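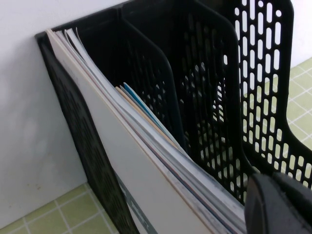 The three-slot file organizer at the Galteo open day, papers in one slot and the gripper at lower right.

September
By the Listville newsletter desk

I'd only meant to stay for the coffee, but the filing station at Galteo had me hooked for most of the afternoon!

"People expect us to start with something flashy," the engineer running it told me. "Paper is harder. It bends, it slides, and a folder never stands the same way twice."

So why an office organizer? "Everybody owns one," she said — and she's right, I have two.

Her team had logged 453 practice runs before opening the doors, 126 of them on thin folders alone. I asked which part still bugs her. "Black plastic, black fingers. Telling one from the other on a wrist camera took us 22 days to get decent at."

Would she let it loose on her own desk? She laughed. "My desk? Give me another year."

The Plirnoson crew is up next, same hall, doors at noon.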